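4 Recording in homes: rules for good practice

This section applies to everyone who records with the Rerkotance hand-held grippers in a lived-in home. It covers the room check, the work area, cables, the recording itself and what to do when something goes wrong. Charging and pairing are covered in section 3. File transfer is covered in section 5.

Revised 15 May 2026. Questions about this section go to Viera Šimko at Barna.

4.1 Before you enter the room

1. Confirm that the resident has signed the consent form and that the form names the room you will use. Consent for a bedroom does not cover the hallway or the bathroom.
2. Ask the resident to put away letters, prescriptions, bank cards and family photographs. Do not move these items yourself.
3. Ask which clothes and bedding may be handled. Write the answer on the session sheet.
4. Turn off fans. Leave the lights as they are normally used.

Note: If a second person lives in the home and has not signed, recording stops whenever that person is in the room.

4.2 Preparing the work area

1. Pick one surface and stay on it for the whole set. A bed, a sofa or a table at least 40 inches long will do.
2. Leave the resident's own covers in place. Patterned covers are allowed, and you do not need to swap them for plain ones.
3. Check pockets for coins, keys and tissues. Close zippers that have sharp pulls.
4. Clear the floor where you will stand. On tile, wear shoes with a rubber sole.

CAUTION: Do not rest a gripper on bedding with the fingers open. The screw heads along the fingers can snag loose thread.

4.3 Cables

1. Run each cable from the back of the gripper housing down past your wrist, never across your palm.
2. Leave enough slack to reach the far side of the work area with your arm straight.
3. Keep cables off the garment. If a cable gets under the cloth, stop, free it and start the take again.
4. Do not run a cable across a doorway.

CAUTION: A cable caught in a fold can pull the gripper out of your hand. Let go of the cloth first, then the handle.

4.4 Handling garments

Hold one gripper in each hand. Bring both to the garment before closing either one. Close slowly until the cloth is held, then lift. Thick items such as quilted jackets should be taken by a seam or a hem, where there is less filling between the fingers.

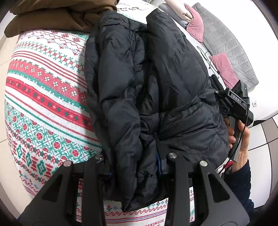

What should I do if the garment slips out of the fingers in the middle of a take?

Keep recording and pick it up again with the grippers, the same way you would if nothing had been running. A drop followed by a recovery is a valid take. Stop only if the garment falls to the floor, and mark the take "floor" on the session sheet.

Further rules for garments:

1. Start each take with the garment in a different position. Do not smooth it out by hand first.
2. Use the grippers only. Touching the cloth with bare fingers ends the take.
3. Do not pull against a closed zipper or a snap.
4. Limit each garment to eight takes, then change to another one.
5. Rest your hands after 23 minutes of recording, even if the set is not finished.

Note: Left-handed operators may swap the grippers, but must enter this in the Testa log before the first take. A swap partway through a set makes the whole set unusable.

4.5 When to stop

Stop recording at once if:

– the resident asks you to, for any reason
– a child or a pet comes within reach of the grippers
– a finger screw is loose or missing
– a housing feels hot to the touch
– cloth is torn or marked

If cloth is damaged, tell the resident before you leave and file form 119 the same day. Vignesh Nair handles claims. Do not offer to pay for or repair anything yourself.

4.6 Leaving the home

1. Disconnect both grippers and coil the cables loosely.
2. Wipe the fingers with a dry cloth. Do not use alcohol on the pads.
3. Return the room to the state you found it in, unless the resident wants it left as it is.
4. Read the session sheet back to the resident and have it initialed.

Session sheets are kept in the Ivow cabinet until the July review. Takes that a resident has asked to withdraw are deleted before transfer – see 5.2 for the steps.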